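Sim notebook, July, second week
Plate transfer, rendered bench, Ranitz scoring

Back on the plate grasp this morning. The claim from the last round was that adding rendered shadows to the training set makes the pose estimator hold up better under the bench lights at Flirkport. I wasn't convinced then and I'm less convinced now.

What I ran: 753 simulated episodes, same start poses, same plate, same gripper. Light position and shadow strength drawn at random for each one. The Ranitz scorer passed 429 of them. Written up on its own that sounds tolerable, but the scorer counts a pass as soon as the estimated plate corners fall inside tolerance, and says nothing about whether the fingers close square on the plate. I have asked for this to be changed twice.

Pulled up single frames from the wrist view to see what the estimator is being fed. Most of them look like this sort of thing, fingers either side and no contact yet.

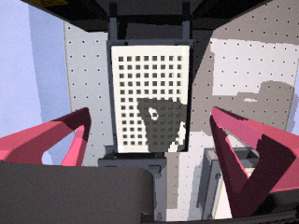

Wrist view, sim, before closing. Hard shadow over the lower right of the plate, jagged outline, holes faint inside it.

The jagged shadow outline bothers me. I suspect the shadow map resolution is set too low, and if so the network may be learning stair-stepped edges it will never meet on a real bench. The small bright patch between the holes is the other worry. Asov's corner finder likes high contrast, and that patch has plenty of it a long way from any corner. The top edge of the plate is clean by comparison, so a decent score could come from the top two corners and a guess at the rest. Can't tell from the totals.

Tried the Uçar weights on the same set for comparison, first 300 episodes only because the queue was full. They failed 102. A better rate than ours, and those weights were trained with no shadows at all. Could be luck of the draw with the first block, lights not yet checked for spread. Still, it doesn't help the claim.

To do:
- double the shadow map resolution, rerun the same seeds
- score the lower corners separately from the upper ones
- Uçar weights on the full set
- log finger angle at closing, whatever Ranitz says

Until that's done please don't put the 429 on a slide.

16:40, rerun started on the second machine. Disk nearly full again, old renders want clearing.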